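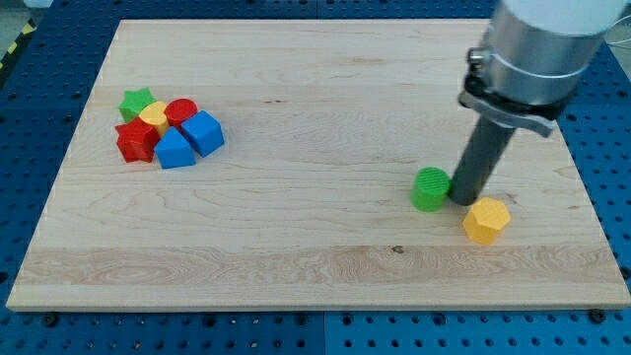

Apr 12, 2021

So the arm pushes things now! Not always the right things, and not always in the direction I had in mind, but after a winter of faffing about with brackets I'm calling it progress.

For anyone new, I rent a bench at the Stoltden workshop (well, half a bench, I share it with a man who restores accordions) and I've been trying to teach a robot arm to tidy up. I started with a proper gripper and spent ages on it. The fingers were forever slipping, or closing a hair too early and pinging a block across the room. Lerato Visser, who has the bench behind mine and a great deal more patience, watched this for a few evenings and then asked why I needed to pick anything up at all. Couldn't I just shove it?

Well, yes. So the fingers are in a drawer and the arm has a plain dark grey rod on the end, held on with a metal clamp. No moving parts, nothing to pinch. I do love it.

The clamp took three goes, mind you. The first one I printed and it cracked as soon as I did the screw up. The second held beautifully until the arm changed direction, and then the rod crept round a tiny bit each time, so by the end of a session the tip was 4 mm away from where the software believed it was. Maddening! The metal one hasn't budged so far. If you're doing something similar, skip straight to metal and save yourself two weekends.

The board is my favourite bit. I'd been working straight on the blue pegboard, and of course anything small catches on the holes. Lerato had a nice pale offcut with a lovely swirly band of grain along one side, and she let me have it in exchange for 13 quid and help moving a bandsaw. I sanded it for most of a Sunday and bolted it down at the front. There's a little dark knot in it that I was going to fill, but I've grown fond of it.

The blocks are the shape sorter sort, stars and hearts and cylinders and so on, in red, blue, green and yellow. They're good because they all behave differently when you poke them. A cylinder will spin if you catch it off centre. The yellow hexagon goes nicely if you get it square on a flat side, and the stars are an absolute pain, because the rod slides into the gap between two points and then the whole thing swings round like a gate.

What I'm after is for it to bring strays over to join the rest of the bunch. Last Thursday I gave it 15 tries with the green cylinder and it managed 9, which I was thrilled with until I put the heart in its place and it went straight off the back of the board. Twice.

I think part of the trouble is speed. When I slow everything down the blocks stick and then jump, and when I speed it up they coast on past where I wanted them. I've got a tin of furniture wax at home and I'm going to try a very thin coat on one half of the board, to see if the sticking gets any better.

The other job is the cable, which needs to be tied back before it catches on something. It's been on the list since I moved in.

There's an open evening at Stoltden in July and I've rashly put my name down for a table. Lerato is bringing her marble run, so I'll be next to something that works every single time. If anyone has a tip for pushing stars in a straight line, please leave it in the comments, I'm all ears.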